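We use cookies to remember your settings and count visits. Accept / Manage choices

Workshop notebook, bat bench, September

8:10 am. Tracey's bat in first, the Tamongate club one. Toe crack gone up past the old glue line. Opened it, cleaned it, thin glue in, clamped. Leave till tomorow, do NOT let anyone ping it tonight.

Yeshi's two after that. The Zelenák is fine, just wants oil and a new grip. Other one (Ternari) feels dead low down. Knocked in by hand again, 3,000 hits total on the mallet counter, still dull near the toe. Middle is good. Wonder if it was pressed too hard to start with. Ask Yeshi what he paid before telling him.

Ball test, old batch vs Anis batch
- old batch, drop rebound 71 cm at best, seam ok
- Anis batch livelier, one got to 97 on the same drop but I dont trust it, tape had slipped. Redo
- seam on the Anis balls proud, some 8 need a second look

Yeshi thinks they'd swing for longer in the evening games. Maybe. Club nets first, then we argue.

Handle jobs
- Tracey wants an extra half grip, bottom hand only
- rebind the junior bat, twine is in the left drawer
- bench top, matte pinkish beige
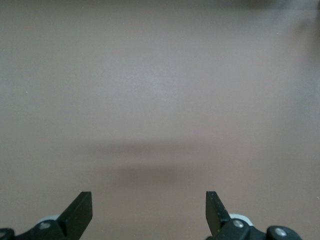 To do
- redo the drop test with the tape fixed properly
- order grips, black and the wide ones
- ring Tracey re toe guard, yes or no
- weigh the Ternari before and after oil, forgot agian last time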